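**Ticket 423: Osari dryer stops early, clothes still damp**

Hi all, me again! The dryer (Osari, bought through Markier in July) keeps giving up after 7 minutes on the cotton setting. It beeps, shows E4 and sulks. I've cleaned the fluff filter twice, emptied the tank and pulled the whole thing away from the wall, and it still did it this morning with a half load.

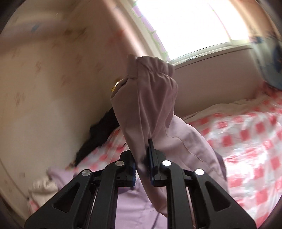 Does E4 mean the heater has gone? Most often it's the moisture sensor, the two metal strips inside the drum, and they get a film on them from softener sheets.

So I wiped the strips with white vinegar and ran it empty on timed dry. It got through nearly 400 seconds, then E4 again. Bother. Leaving this open – could someone send me the part number for the sensor?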